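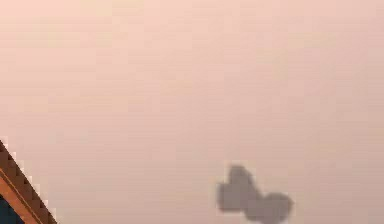 We use cookies to keep you logged in and to see which pages get read. Accept / Manage settings

Thursday, December. Hay steamer, continued

Started 6:30, cold, hose to the tack room frozen again so filled the boiler from the kitchen tap. Two trips with the bucket and most of the second one down my leg.

Where we were: the Toltau chest cooks the top of the bale and leaves the bottom corners barely warm. Same complaint from both barns that have one. Horses still coughing on it, which is the whole point of the thing, so either the steam isn't getting there or people are pulling the hay too early. Probably both. Budora is the one I care about most, she's been on and off the clenbuterol since fall and the owner would like her off it, so would I.

Target stays the same: 70 C minimum in every part of the bale, held for 5 minutes before anybody opens the lid. I know the booklet talks about lid temperature. Lid temperature is useless, it's the hottest spot in the box.

Run A. Chest as delivered, one manifold down the middle. Steiner hay, second cut, the bale from the left side of the stack (stack by the door is dustier, saving that for the end). Probes in center, front left corner low, back right corner low, and one just under the top. Top probe got there fast. Center next. Front corner crept up and made it. Back right never did, sat there well short until I gave up and turned it off. Opened it, pulled the flakes apart by hand. Back corner dry to the touch and smelled like plain hay. Front corner soft, a bit like tea. Center almost too wet.

So the back right corner. Checked the chest with the level and it leans that way, not much, but condensation pools there and I think the wet patch on the floor is robbing heat. Shimmed the leg with a bit of stall mat.

Run B. Same again after shimming, new bale from same spot in stack. Better. Back corner still last but it climbed the whole time instead of stalling. Did not reach target before the boiler got low. Topped up with hot water from the kettle and lost the whole curve because opening the cap drops the pressure. Note to self: fill it properly first. The sight line on the boiler is wrong, full is above the line not at it.

Coffee. Fed the cats. Phone call w/ Marlene Rezende, she wants to know if she can tell the Steiner people something before the holidays. Told her not yet. She says their barn manager is soaking instead and the horses are leaving half of it because the nets freeze solid by morning. So that's a reason to hurry up I guess.

She also asked about soaking vs steaming for the pony with the feet. Wrote it down here so I stop answering it differently every time:
- soaking pulls sugar out, steaming mostly doesn't. For the pony: soak.
- steaming knocks down the dust and mold much better than soaking. For coughers: steam.
- both problems in one horse: soak, drain, then steam. Pain in the neck but it works.
- never the other way round and never leave soaked hay sitting til the next feed, it goes sour and in summer it goes sour by lunch.
- pour the soak water down the drain, not the gravel, it stinks and it kills the grass strip

Run C. Swapped the single manifold for the spiked one I made last week out of the copper offcuts. 4 spikes, one toward each corner. Holes drilled staggered up the sides. Pushed the bale down onto it and this was harder than I expected, the strings catch. Had to sit on it. If it goes to a barn it needs to be something one person can do with gloves on at feeding time, so: longer taper on the tips, or cut the strings first and load in flakes. Tried flakes for the next one.

Anyway run C temps were the best so far. All probes over target, back right last as usual but no drama. Held it the full time and then left the lid shut while I wrote this. Hay came out evenly damp, dark green, no dry pockets that I could find. Pulled it all the way apart on the tarp. Smell good. Shook a flake in the doorway with the light behind it and hardly any dust coming off, compared with the same shake on an unsteamed flake from that bale which made me sneeze.

Weighed a handful sample before and after. Dry sample bag was 850 g, didn't write down the wet weight because the scale timed out and the bag had already gone to Budora. Stupid. Do again next time and write it down BEFORE feeding it to the horse.

Run D. Flakes loaded loose, strings off, spiked manifold. Way easier to load. But the steam finds the gaps between flakes and goes straight up, lid was puffing at the front almost right away. Corners slower than C. Packed them tighter and leaned on the lid, helped some. I think the answer is flakes on their side, packed so they need a shove, with the spikes going between. Ran out of good hay from that side of the stack so not comparing anything else today.

Lid seal. Needs replacing before next round. The foam on the hinge side has gone flat and there's a steam leak there you could iron a shirt with. Got the silicone strip in the drawer but it's the narrow one. Order the wide one. Also the hinge screws are backing out, put some thread lock on them.

Boiler: descale. White crust in the outlet elbow, I chipped a good bit out with a screwdriver. Well water here is awful. If barns are going to run these every day they need to be told to descale monthly at least, and told in writing, because the one at Steiner had never been opened and the outlet was nearly shut. Which may be half their problem. Vinegar, leave overnight, rinse twice, first run with no hay in.

Feeding notes. Budora got the run C hay at noon. Ate it straight off, no picking. She coughed once at the start and then not that I heard, but I was in and out so don't read anything into one lunch. Resp rate at rest was ok before and after. Nostrils a bit flared, same as all week. Will keep a proper cough log starting tomorrow, the sheet is on the clipboard by her door, PLEASE fill it in if you're the one feeding. A tick per cough, time, what she was doing. If she's coughing under saddle write that too, different column.

Bedding. There is no point in steaming anything while the stall next door is on that dusty straw. Air goes right over the partition. Moved her to the end stall with the window, shavings, swept while she was out. Whoever sweeps the aisle please do it when she's outside and no leaf blower in the barn, I have asked before.

Vetatine. Rep left the sample tubs of the Vetatine powder on the bench, the respiratory supplement. Not using it during this. If she gets better I want to know from what. Tubs are on the top shelf with tape over the lids. If an owner asks, say we have no opinion yet, which is true.

Safety stuff, learned the dumb way:
- lid opens toward you and so does the steam. Stand to the side. Wrist is fine, bit pink.
- switch off at the wall before touching the hose, the fitting stays hot a long time
- extension cord is NOT ok for the boiler. It was warm along its whole length after run B. Moved the chest to the outlet by the wash stall.
- keep the barn cats off the lid. They love it. Will not be told.
- let hay cool before it goes in a net, the middle stays hot long after the outside feels fine

Also dumped the condensate tray after each run. Brown, looks like strong tea, foamy. Don't let it go back through. Drain plug on this chest is too high so there's always some left in the bottom, tip the chest or sponge it out. A stale puddle in there overnight undoes everything. Propped the lid open when I left.

To do
- wide seal strip, thread lock
- refile spike tips, longer taper
- repeat C with weights, written down this time
- repeat C with the dusty bale from by the door
- plate out before/after samples for mold, ask the lab if they still have the agar or if it went off
- relabel probes. I had front left and back right swapped for part of run A, figured it out from the wire colors, numbers above are corrected
- instruction card for the barns. One page, big type, laminated. Marlene offered to do it, her handwriting is better and she'll leave out the swearing
- call Steiner re descaling, don't wait for the card on that

Fourth probe is reading a little high against the others in the mug of hot water. Small offset, same every time, so I subtracted it. Should get a new one.

Packed up 3:40, getting dark. Chest drained, boiler unplugged, vinegar in. Tarp hung over the gate to dry. Key to the feed room is on the usual nail.

More from the notebook
Hay nets, hole size and how fast they empty
Barn air: doors open, doors shut, and the ammonia strips
Descaling the wash stall heater
Nebulizer mask fit, second try
Water buckets in a freeze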